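Chapter 4
Folding and Storing Light Garments

Learning goals

After completing this chapter, students will be able to sort light tops by cut, prepare a work surface for folding, and fold sleeveless garments to a standard width.

4.1 Why Light Garments Come First

The Sillano training laundry handled 483 pieces in a single week of March, and light tops made up the largest share. They are also the pieces most often returned for refolding. A thin knit does not hold a crease the way a dress shirt does, and a garment without sleeves gives the worker fewer edges to line up. Straps slip, armholes gape, and bound edges tend to roll inward.

Students should begin with the table. It should be flat, clean, and wide enough for the garment to lie at full length. Wood is acceptable if the finish is smooth -- a rough spot will catch a fine knit. Tables with an opening in the top may be used, but the garment should be laid to one side of it.

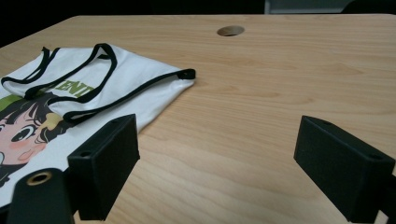

Before any fold is made, the garment is opened out and turned face down. The straps are drawn up until they are even, and the side seams are smoothed from the armhole to the hem. Contrasting trim is useful at this stage, as a dark binding on white cloth shows at once whether the two sides match. Printed fronts are kept to the outside of the finished fold so that the piece can be identified on the shelf.

Two methods are taught in this chapter. The Tasimell fold brings each side to the center and is suited to shelves. The Siltano fold, described in Section 4.3, produces a shorter packet for drawers.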